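August, after lunch

Second go at the Drestholm casein glue. The supplier's sheet says full strength in 90 minutes. I don't believe it, and the Akyol batch last month made the same sort of promise and let go at the first tap.

Mixed 61 g powder to the water line on the cup, let it stand, stirred again. Lumpy. Elvira Tello says lumps are normal and they cook out by themselves. Maybe. I strained half and left half alone so we can argue about it properly.

Joints: maple to maple, end grain left out this time. Clamped 2 pairs from each half. Shop was at 61 percent humidity by the wall gauge, which I trust about as much as the sheet.
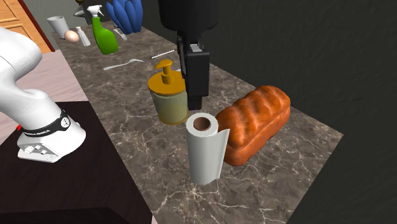

Opened the first pair at 90 minutes on the dot. Broke in the glue line, clean, no wood fiber on either face. So much for full strength. Strained and unstrained looked the same to me, but one pair each proves very little and I'm not writing it up as a result.

Leaving the other pairs clamped overnight. If they fail too, I'd go back to the Wultness hide glue and stop reading labels. Elvira wants to try warmer water first. Fine, her turn to stir.

To do: check the gauge against the one upstairs.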